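Trenby's handheld grippers, two at a time

I'll confess I've grown fond of the Trenby kit, which comes as 2 hand-held grippers and a good long cable for each (mine do like to tangle, mind you!). You do the job yourself, grippers in hand, and Lekeck's software turns it into lessons for a robot. Jobs with thin, bendy things are where I'd start – a wire hanger and a basket will keep you happily busy for 30 minutes. 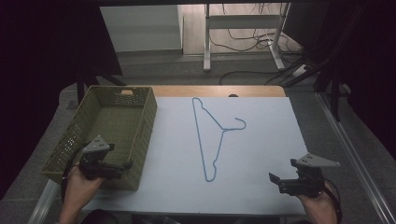
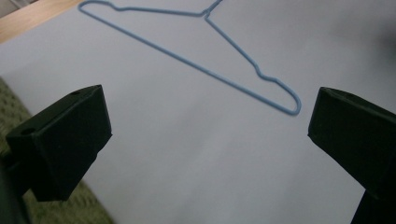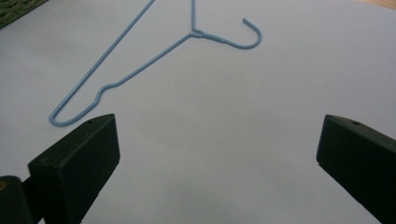 What you pay

The pair is £3,152 from Huttunen, with the Jemo carry case extra. It's a lot, I know, but spare fingers are included and the helpline people were lovely to me.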